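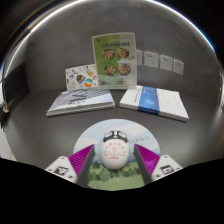

Netunari 11 Portable Volleyball Net System
Made by Turnitz. Item 435. Ships Friday if ordered before noon.

The Netunari 11 is a freestanding volleyball net system for grass and sand. It consists of two telescoping aluminum posts, a net with a top and bottom cable, four guy lines, ground anchors, and a carry bag. The posts lock with a steel pin at each of the marked heights. Intermediate heights are not supported, and the pin must pass through both walls of the post before the net is tensioned.

Net tension is set with a ratchet on the left post. The ratchet is rated to 313 pounds. Normal playing tension is well below this. If the top cable sags at center with the ratchet near its limit, the guy lines are too loose or an anchor has moved. Release the ratchet, reset the anchor, and tension the guy lines again in pairs.

The complete system weighs about 49 pounds in its bag.

Anchors
Two types are included. The spiral anchors are for firm grass. The plate anchors are for loose sand and should be buried flat with the strap running toward the post. Do not use either type on pavement. A weighted base set by Dhillon fits the same post diameter and is sold separately.
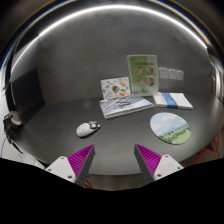
Turnitz Court Equipment, Vol. 11

Net and cable
The net is knotted polyethylene, black, with a vinyl-coated top band. Side pockets accept the fiberglass dowels supplied. Antennas are not included. The Holix antenna set clips to the top band without tools.

The top cable is coated steel and is replaceable. Inspect it at each end where it meets the thimble. A cable with broken strands should be taken out of service. Older systems with a rope top line can be converted using the cable kit, but the ratchet has to be replaced at the same time.

Storage
Let the net dry before bagging. Sand in the telescoping section is the usual cause of a stuck post: rinse with fresh water, extend fully, and drain with the lower end down. Oil should not be used on the posts.

Customer comments

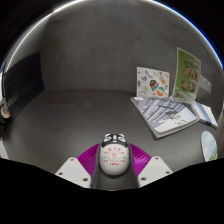
Anju Chaturvedi: We have had ours up on beach sand since October. The plate anchors hold well if you dig deeper than the sheet suggests. The bag zipper is the weak point. I would pay extra for a heavier one.

Ravindra Solanki: Does the cable kit fit the older posts with the round cap?

Turnitz parts desk: Yes, with the short bolt. Ask for it when ordering the kit.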